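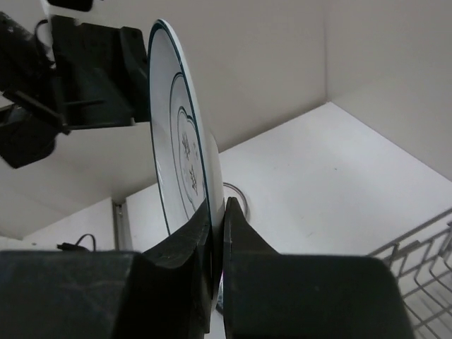
Keep the good plates in daily use

My mother had a dinner service for guests and we ate off it three times in 7 years. The rest of the time it sat in a cupboard while we used chipped seconds. I think that was a waste. Plates are made to be eaten from, and a patterned one costs no more to wash than a plain one. Some will break. Märta Sundqvist, my neighbour, has lost six since March — she still lays the table with the others every night.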